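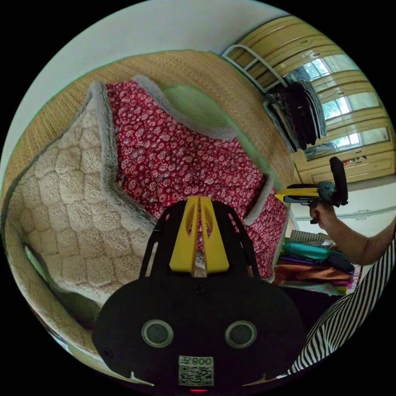
Two hand-held grippers at a bed with a straw mat and two blankets. The one in front carries a label with the number 008.

Work > Interviews > Teaching by hand

Sharada Kandasamy spent most of her first month at Bodisora making beds. She runs home recording for the company, which collects demonstrations for robot makers from its office in Prerkthorpe, and she still does a few sessions herself each week.

"People ask me if I drive a robot," she says. "I did that before, at my last job. With these there is no robot in the house. You hold one gripper in each hand and you do the chore. The camera on the gripper sees what the robot's own camera would see later."

Her earlier work was remote control. She sat at a desk with two levers and a screen and moved a pair of arms in another room. Folding a towel took her several minutes and the arms stopped whenever the connection dropped.

"The good thing about remote control is that whatever you record, the robot can do, because the robot did it," she says. "With the hand grippers you can cheat without meaning to. You twist your wrist in a way the arm can't follow, or you reach too far across the bed. Then the session is no use."

Checking for that is the job of Sreekumar Devadiga, who goes through the recordings after they come in. The current bedding project, called Amin inside the company, has a target of 3280 accepted sessions by the end of June. When we spoke the count had just passed 2000.

"Mostly I reject for speed," Devadiga says. "A person who has folded blankets all her life does it with a flick. The fingers on the tool close, the blanket flies, and it lands folded. A robot arm won't learn much from that. I ask them to slow down and keep hold of the corner."

Thick blankets are the hardest items on the list, according to both of them. The fingers can pinch a sheet easily, but a plush blanket with a furry border has to be gripped well in from the edge or it slides out. Kandasamy tells new recorders to take hold, wait a moment, and then lift.

"They want to use their knees or their chin," she says. "Everybody holds a blanket with the chin at home. I did it too, in my second session, and Sreekumar sent it back."

The company uses 68 homes at present. Recorders are asked to leave each room the way the family keeps it, with clothes on the railings and folded things beside the bed. Kandasamy had to argue for this with one client who wanted bare rooms and plain sheets.

"A bare room is easy to film and easy to learn," she says. "Then you put the robot in a real bedroom and there is a flowered blanket on top of another blanket and it doesn't know where one ends. I would take the messy room every time."

Training takes a morning. Pavithra Reddy, who joined in the winter, says her arms hurt more than she expected. The grippers feel light at first, she says, but not after an hour of holding them up over a mattress.

"I switched the order of my chores," Reddy says. "Beds first, then small things at a table. I fold my own blankets slowly now as well. My mother thinks I am ill."

Remote control hasn't gone away at Bodisora. A smaller group uses it to correct the robot once it has been trained, taking over when an arm gets stuck and handing it back after. Kandasamy expects to move some of her recorders across to that work when the bedding sessions are finished.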